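Spyros Spahić has collected demonstrations for the Goltora manipulation set since December. The count stands at 2,067 episodes, of which 223 were dropped in review.

Most of the rejects, he says, come down to timing. "The operator hesitates above the object, and the policy learns the hesitation. You get an arm that hovers." His team now trims idle stretches longer than 2 seconds and logs each trim alongside the episode.

Layouts are drawn from a script, then disturbed by hand. Spahić wants bottles and mugs on their sides as often as upright. "If every mug stands up in training, the grasp angle is basically a constant. The model has no reason to look at the handle."

Language labels are written after the episode, by someone other than the operator. Each one gets 3 phrasings.
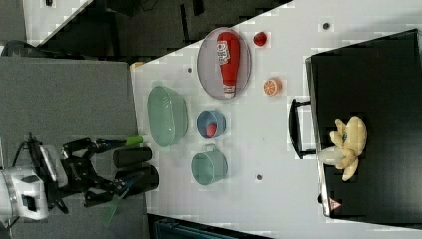 Ognjen Vasić disagrees on the labels and would have them written before the arm moves, so that a failed attempt still carries its intended goal. Spahić concedes the point for failures. "For successes I'd keep it as it is. Operators drift from the instruction, and I'd rather label what was done."

The next batch adds containers inside containers. Review rules are unchanged.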